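Filed under: Equipment / Handheld grippers / Demo notes

# Geker handheld gripper, pair

**List price:** $1,060 the pair
**Sold by:** Hinon
**Our status:** listed, not recommended yet

We list this one because customers keep asking for it. Ute Pfeiffer from our bench team went to the Hinon open day in June, and what follows is based on her notes and not on the brochure.

## What the demo covered

The pitch is simple. A person holds a gripper in each hand, does ordinary housework, and the recordings are used later to teach a robot arm the same job. Hinon's Narayanan Ramasamy ran the session, which was bed making and cloth folding. He told visitors that a new user needs one afternoon to get comfortable. Ute would like to see that tested on someone who doesn't work there.

Cloth is a fair thing to pick for a demo, and a hard one. A printed cloth on top of a thick fleecy blanket gives the fingers plenty of chances to grab the wrong layer. The jaws are plain rectangular blocks with a dark pad on the inner face, and the whole thing is wide for work this close.

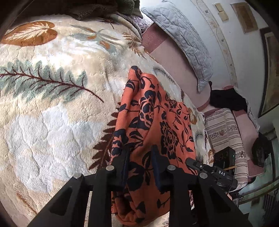

## What we were told, and what we think of it

- **Success rate.** Hinon quotes 71 percent for a robot trained on this kind of recording. Percent of what? We asked twice and got a different answer each time.
- **Robot arm.** It was not shown. All the folding at the open day was done by people, so we can't tell you how well any of it carries over.
- **Pads.** Replacements come in packs of 6. No one would say how long a set lasts on rough fabric.
- **Warranty.** 2 years, pads excluded.
- **Software.** Exports to Nenov and Krishnan formats. Ute saw the menu but not a finished file.

## Should you order?

If you already have an arm and someone to handle the data, maybe - ask for a loan pair first. If you're hoping to have your laundry folded, keep your money. Orders ship from Hinon directly, and returns go back to them, unopened pads only.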